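Siltham flat turnaround notes — README
Last edited December 18, 2021

What this is

Notes on clearing and tidying a furnished one-bed flat between lets. Written up from the October round and patched since. Covers the bedroom, the sitting area and the bins. Kitchen and bathroom are in a seperate file, don't look for them here.

Goes with the pictures folder and notes.csv. The csv has 147 rows, one per job, 11 columns. Most columns explain themselves, the rest are below.

Why bother — the old Clusby checklist said "clear bedroom" on one line and left it at that. Fine if you've done it before. No use at all on a first go.

Columns that need explaining

room: bedroom or sitting. Hall jobs went under sitting, sorry.
item: plain word for the thing. Paper bag, cup, wrapper, blanket.
goes_to: bin, recycling, fold, wardrobe, lost property, leave.
mins: minutes, rounded up. Blank means done along with the job above it.
checked: y or blank. Blank is not the same as no.

Bedroom

Floor first, bed after. Big stuff off the carpet by hand, then look again from the doorway for the small bits. Hoover last of all. Marks in the carpet are a different job — put "stain" in item and move on, don't start scrubbing halfway through. 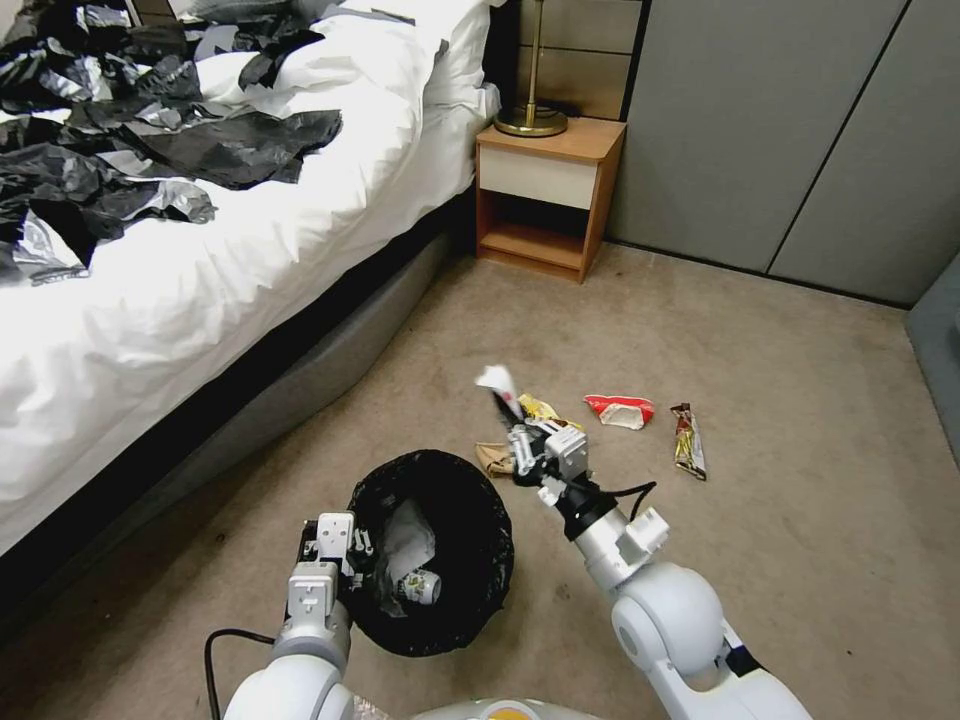 Bedroom, litter on the carpet and plastic bags on the duvet.

Paper is listed as "paper" whatever sort it is, unless it has had food in it, then "food paper" and straight to the bin. Plastic bags: one row for the lot, not one each. Shake each one out before deciding. Sound ones get flattened and kept as liners, torn ones out.

Bedding stays where it is until the bags are off. Then strip, check down the sides, make up fresh. Bedside table: wipe the top, open the drawer, look on the shelf. Chargers and earplugs live in that drawer, always have. Lift the lamp by the stem and wipe under the base, don't drag it.

Bins

One bin per room. Bring it to the mess. Walking each wrapper across the room is how the mins column got so silly in the first version. Put it back by the wall when finished or the next person kicks it.

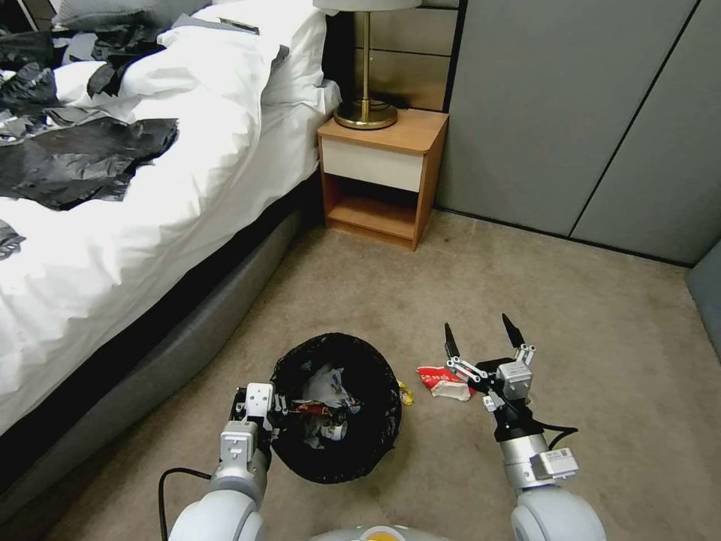 Zervas: I'd put the liner down as its own row. Half the time I get to a room, start chucking things in and then find there isn't one, and it all has to come out again. Also goes_to should have "reuse" in it for the bags.

Fair on both. Liner is now its own row. "Reuse" will go in next time, for now bags you keep are marked "leave" with a word in the comments.

Food packaging. Tip out any liquid at the sink before it goes in. Cups and tubs upright if you can, wrappers down the side. Tie off and take down the same day, even if the bag is only half full. Smells by morning otherwise.
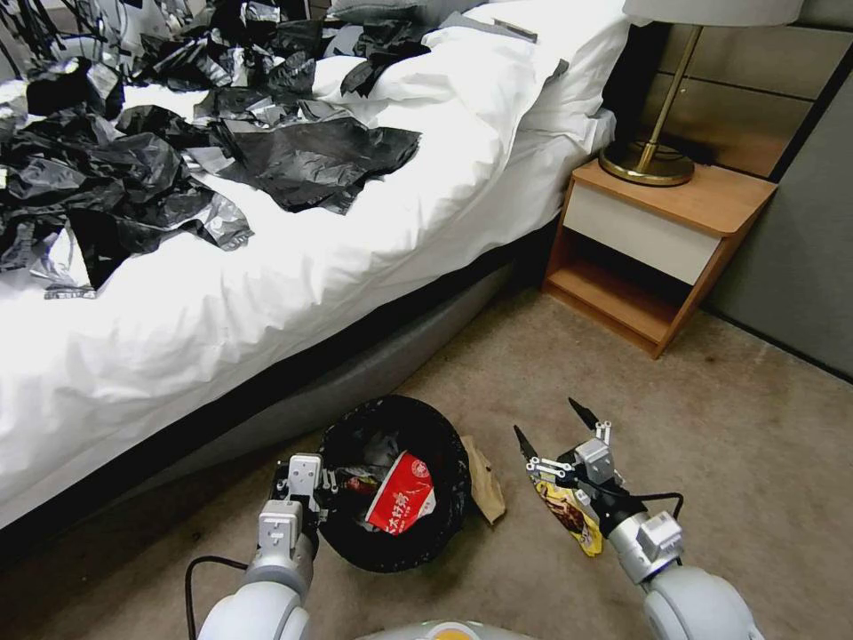 Bedroom bin with takeaway cup or food container, paper bag on the carpet beside it.

Paper takeaway bags: flat, dry and clean goes in recycling, anything greasy in the bin. If you can't tell, bin. Siltham collection turned down 2 loads over this so not worth being clever about it.

Sitting area

Shorter list. Clothes before anything else, as they end up under the blanket and get folded in with it. Check pockets. Anything left behind goes in a named bag in lost property, never in the wash.
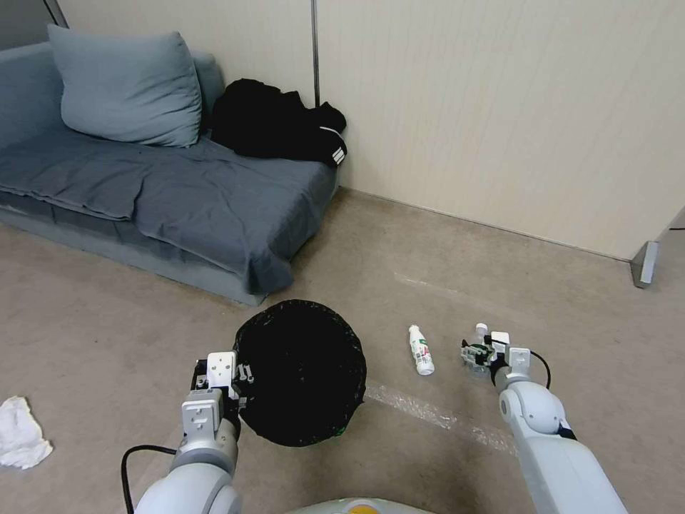
Then the blanket — off, shaken, folded in thirds, over one end of the sofa. Pillow plumped and stood up against the back. Pull the back cushions forward and run a hand along the gap behind. Packing tape and clear wrap on the floor want picking up by hand, the hoover chokes on both and then you're there with scissors for ages.

Known problems

Rows 115 onwards use the old names for goes_to. "Chuck" means bin, "keep" means leave. Will fix.
A few mins values look too low becuase two jobs were done at once.
No rows for windows or curtains.

Use

Copy it, change it, print it. If you pass it on keep the Plurel name at the top of the csv. Corrections to the usual address, with the row number please.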